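Sisbridge Optical Dispensing Program
Unit 22: Eyewear cases, storage and handling
Course handout, revised 2nd May

Scope

These notes cover the second half of the unit. Lens materials and coatings were dealt with in the first half and are assumed here. Students should have the Havlíček reader with them, as the case classification below follows its chapter on accessories, with small changes in wording.

1. Case types

Cases are grouped by the stiffness of the shell and by the way they open.

Hard shell, hinged. A lid and a tray joined along one long edge. The shell carries the load and the lining only protects the surface of the lenses. Most are curved like a clam. A smaller group is box-shaped, with flat walls and squared corners.

Semi-rigid. A stiffened fabric or foam body, usually closed by a zipper. It resists a light knock but will flex under a seated person or a stack of books.

Soft pouch. Cloth or leather with no stiffening. It protects against scratching only. A pouch should never be recommended as the sole case for a wearer who carries glasses in a bag.

Slip case. Open at one end, stiff on two faces. The glasses go in with the temples folded. Wear is concentrated at the mouth, and the lining there should be checked first.

Box-shaped cases take up more room in a pocket but sit flat on a desk or shelf and do not roll. The flat front wall can also take a printed design, so this shape is common where the case is sold on its own as a gift item. Printing adds nothing to strength. It can hide hairline cracks in the shell, and the inspection in section 4 should be done by touch as well as by eye.

2. Internal dimensions

The case must be matched to the folded glasses. Three measurements are taken: overall width at the hinges, folded depth from the front to the outermost temple, and lens height. Add clearance to each. The Trirer fitting chart gives the allowance by frame type and is reproduced on page 40 of the reader.

Sunglasses need more attention than clear prescription pairs. Thick plastic fronts and wide temples increase the folded depth, and a case sold for thin metal frames may close only under pressure. Pressure on the lid goes straight to the bridge and hinges. If the lid does not close under its own weight with a light push, the case is too small.

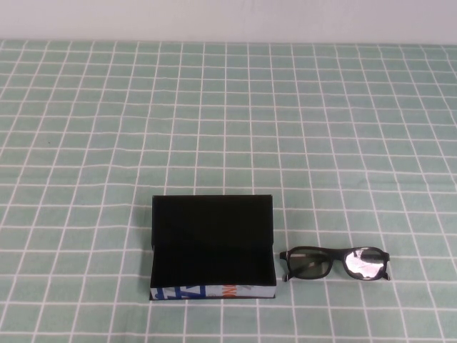 Depth is the measurement students most often skip. A tray can be wide enough at both ends and still be too shallow, and the error shows up later as rub marks on the lens or as temples that have splayed. Measure with the temples folded in their normal order, left first for most frames.

3. Placing and removing glasses

Fold the left temple, then the right, unless the frame is built the other way.
Open the lid fully before bringing the glasses to the tray.
Hold the glasses by the bridge. Do not grip the lenses.
Lower them into the tray without sliding them along the lining.
Close the lid with the palm flat.

On a bench or table, glasses outside the case are set down with the temples underneath or behind and the lens surfaces clear of the top. Lenses are never placed face down, even on cloth. A tablecloth holds grit – more than a wiped hard surface does in most cases – and tinted lenses show fine scratches as bright lines when light falls across them.

4. Inspection of a used case

Open the case and leave it open on a level surface. A sound hinge holds the lid in position without drifting. Run a finger around the rim of the tray, then around the rim of the lid, and note any raised edge or gap. Check the lining for lifted corners. Dark linings conceal dust, so use a side light and a strip of low-tack tape. Record the result on the Prida bench sheet, one line per case.

A case with a loose lining can be relined. A case with a cracked shell or a failed hinge is replaced.

5. Cleaning

Vacuum the lining with a soft brush head. Wipe the outer shell with a damp cloth and mild soap, keeping water off the hinge. Printed surfaces should not be wiped with alcohol, as some inks lift. Leave the case open until fully dry.

Practical work

Each student brings 2 cases of different types to the lab and completes a bench sheet for both. Sheets are handed in at room 339 before the September intake begins. Late sheets are marked but not returned.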